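The packing bench after the grippers came

Nineteen years I sorted returns at Kestier by hand, and in August they gave us grippers to hold.
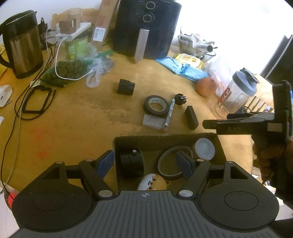 So the job now is teaching. You pick up a roll of tape, put it down, pick it up agian. 200 times a shift. Pay's the same. Nawal Morsy on my row calls it training your own replacement and I can't argue much.

My gripe is smaller. We used to talk while we worked. Now it's quiet, eyes on the fingers. Management says no jobs go before the Ulby site opens. Fine. Put it in writting, then.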